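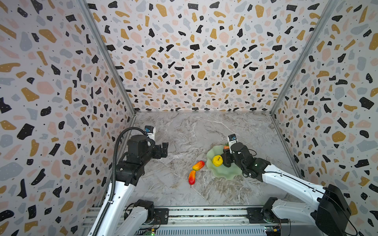 Ob das Ding denn nun plane oder bloß nachmache, kam nach dem Probevortrag als Frage aus der letzten Reihe. Gute Frage, gleich am Anfang aufgreifen, nicht bis zum Schluss aufheben.

Folie 1 stehen lassen. Zwei Arme, grüner Teller, Kunstobst. Auf das orange Teil hinten am rechten Greifer zeigen: aus dieser Ansicht ist es zum Teil verdeckt. Dafür die Kameras an den Greifern. Wie die Policy die Ansichten gewichtet, wissen wir nicht.

Dann Zahlen. Trainiert mit 1.000 Demonstrationen, ausgewertet über 200 Durchläufe. Plavico wirbt mit »generalisiert« – wir haben 3 Teller getestet. Langsam sprechen, Pause.

Planung: Der Planer von Stollel prüft Kollisionen zwischen den Armen, aber nur gegen das Modell. Kabel kommen darin nicht vor. Im Bild auf die schwarze Kabelführung links zeigen.

Falls jemand nach mehr Daten fragt: Bei Holten laufen seit Dezember 3.000 Demonstrationen ins Training. Ergebnis liegt mir nicht vor, also nichts versprechen.

Überleitung zu Kollár: Logging, Zeitstempel, Wiederholbarkeit. Demo nur starten, wenn noch fünf Minuten übrig sind.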